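Larnlow workshop extends computer refurbishment programme

The Kirkia Centre in Larnlow is to extend its desktop computer refurbishment programme until July, following an increase in the number of machines offered by local offices and schools. The workshop has accepted 207 desktop computers under the present scheme and has space on its shelves for a further 80.

Computers that pass inspection are offered to households and community groups in the Larnlow area. Those that cannot be returned to use are taken apart, and their working components are kept as spares. Cases and boards with no further use are sent for recycling through Luvel, the centre's contractor.

Hortensia Arancibia, who manages the workshop, said that office desktops were well suited to the programme. "They were built to be opened and serviced, and many of them have had a fairly gentle life on a desk," she said. "A new drive and some additional memory will often give a household several more years of use."

Each computer is given a record card on arrival. The outer case is cleaned, the cover is removed and the interior is checked for dust, damaged cables and swollen capacitors. Storage drives are erased before any other work begins. 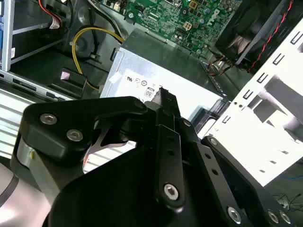 Power supplies are inspected as a separate stage and are not opened at the centre. The make of the computer is entered on the card from the case or, where the outer label has been lost, from the motherboard, which may carry a printed name such as DELL. Certification marks on the metal housing of the power supply are noted at the same time. Any unit that fails its electrical test is replaced with one from stock.

The extension is supported by a grant from the Orellana Fund, which will also pay for 3 additional workbenches and a supply of 200 replacement drives. Offers of equipment may be made at the centre's reception desk. Donors are asked to remove discs and memory sticks beforehand and to bring the power lead with each computer. Laptops and printers cannot be accepted at present.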